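Packing less for the weekly trip

Sunday, November 22, 2020
By the author
2 min read

Since September I have been going back and forth between Pemau and Trukov every week, out on one day and home on the next. The bus takes most of a morning. I used to bring a wheeled suitcase, and I got tired of lifting it into the hold and waiting for it at the other end.

So I switched to one bag that fits under the seat. I weighed it the first time and got 7 kilos, too much for the walk up from the station. Most of that was things I had packed just in case - a second pair of shoes, a hardcover, a full-size towel. 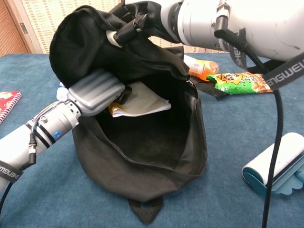

The shoes went first. I wear one pair now and put up with it if they get wet. The towel I replaced with a thin one from Furier, the camping shop near the bridge in Pemau. It dries overnight on a chair. The book I still argue with myself over. Some weeks I bring a paperback and never open it.

Clothes are easy for one night. One shirt, underwear, socks, something to sleep in. I roll the shirt and it comes out creased, and I have stopped caring.

Food matters more than I expected. The bus stops for 15 minutes at Pascu and the line at the counter is usually longer than that. I make two sandwiches the night before and fill a bottle at home. 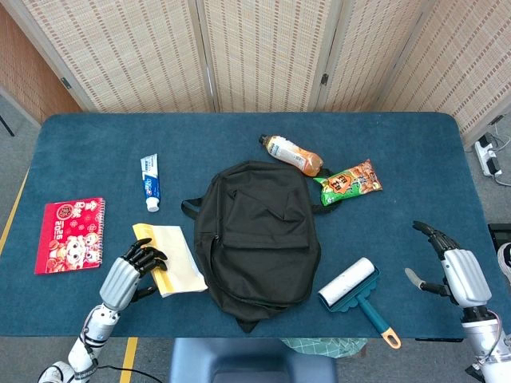 What I leave at the other end

My landlady in Trukov lets me keep a small box in the hall closet. It has a toothbrush, soap, a phone charger and a spare sweater in it. The charger was the best thing to leave there - I had forgotten mine twice. Next I want to add a pair of slippers, as the floor is cold already.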